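The kettle in the Kendurska lab has a strip of green tape around its handle, put there by a student who spent a whole winter trying to teach a computer to see it. That was two projects ago. The kettle still works, the tape has gone furry at the edges, and Natalia Quezada pours me a cup of tea from it while she tries to explain why tying a knot is so much harder than driving a car.

"With a car, the road stays where it is," she says. "Thread has opinions. You pull it here and it moves over there, and then it catches on something you'd forgotten about, and the whole shape you had in your head is gone."

Quezada trained as a mechanical engineer and came to surgery sideways, through a summer job repairing sewing machines (she still has three at home, and I'm told the oldest is not to be touched). For the past few years she has led a small group working on a method they call Gultau, which is a way of teaching a pair of robot arms to place and tie stitches by learning from people who already know how. The arms don't follow a script. They are shown a great many stitches, done by steady human hands at a console, and a program learns to guess what the next bit of movement ought to be from what the cameras can see at that moment.

Plenty of groups have tried this sort of thing, and Quezada is generous about all of them. What she and her colleagues have done differently is to lean very hard on the untidy parts. Their first collection of demonstrations, 121 of them, was as neat as a pin: a clean pad, a fresh length of thread, one stitch and then everything wiped down for the next. The program learned it beautifully and fell to bits the moment anything was out of place. A leftover thread tail from an earlier knot was enough to fool it. So was a shiny patch of liquid, and red was a disaster, as the program had only ever known a pale background and took any change of colour as a sign that the world had ended.

So they started again, and this time they left the mess in. The new set runs to 295 demonstrations, and in a good many of them the person at the console is working in among finished stitches and stains, with the thread lying wherever it happens to fall. 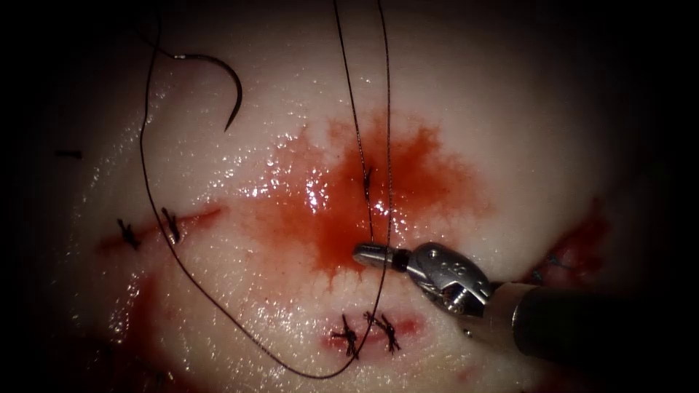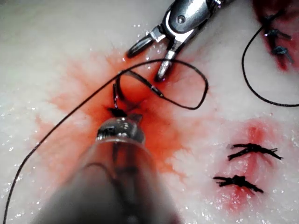
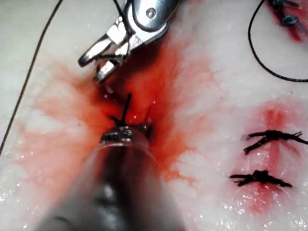
I spent an afternoon in August watching all this, and I should admit that I'd expected something faster. There's a lot of waiting. An arm will hover for a good long while, shift a hair to one side, hover again, and then make one lovely smooth movement that has you leaning forward in your chair. Quezada doesn't mind the hovering at all. In the early version the arms never paused, and they were wrong with tremendous confidence. She would much sooner have a machine that dithers a little.

The heart of Gultau, as far as I could follow it over a second cup of tea, is that the program doesn't commit to very much at once. It plans a short run of movement, carries out the first part, looks again and plans afresh. The group calls these short runs "mouthfuls", a word that has crept into their written reports despite some grumbling from a reviewer. If the mouthfuls are too long, the thread has wandered off by the time the arm arrives. Too short, and the motion turns jittery and the knot never gets pulled down. They settled on a length after trying 22 different settings, which took up most of an autumn and, Quezada says, a fair portion of everybody's good humour.

The close-up cameras matter a great deal too. A view from a fixed spot gives the program the lay of the land, but it's easy for an instrument to get in the way of the very thing you need to see. Small cameras that travel with the instruments see much less and see it from much nearer, and when the group switched them off as a test, the knots suffered more than the needle work did. Quezada had bet on the opposite and owes her lab mates a cake.

As for what it's all for, she is careful. Nothing in the Kendurska lab is meant to go near a patient, and the stitching is all done on practice pads. Prestedus, the training centre that supplied many of the demonstrations, is mostly interested in the teaching side. If a program can guess what a skilled hand will do next, it might be able to tell a beginner when their own hands have started down a poor path, and that could be useful long before any robot is trusted to finish a row by itself.

There are still failures, and Quezada keeps a folder of them, which she showed me with the sort of fondness other people save for holiday snaps. Her favourite is a run where the program tied a perfectly respectable knot around nothing whatsoever. She has watched it so often that she can do the arm movements herself, and did, standing beside the kettle with a biscuit in one hand.

The next batch of demonstrations will use five kinds of thread, including one so springy that the people at the console have asked for extra breaks. She's ordered more biscuits as well.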